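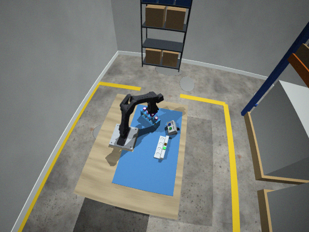
Workshop tips: arm quit halfway down

Happened twice in March at the Pludton shop. Arm going for a vial, stops dead over the rack, fault 42 on the screen. Don't reach in. First thing, always.

What to do:

Stop it at the control box. Then switch off at the power strip. Both! A stopped arm can still wake up when the fault clears.

Wait. Ours sagged a bit when the power went, right onto a cap. Hands outside the yellow tape untill it's done moving.

Slide the rack out low and sideways, never up past the fingers. Check caps for cracks. Bin any vial that got squeezed.

Look at the mat. Ours had crept over and the rack went with it, so the fingers came down on the wrong spot. Double sided tape under the corners, fixed.

Base bolts too. One was loose on the Wolwood bench, took ages to find.

Restart at slow speed, no vials, one full cycle with somebody standing by teh button.

Still faulting? Leave it off and tell Chinyere Nnaji, she has the spare cable.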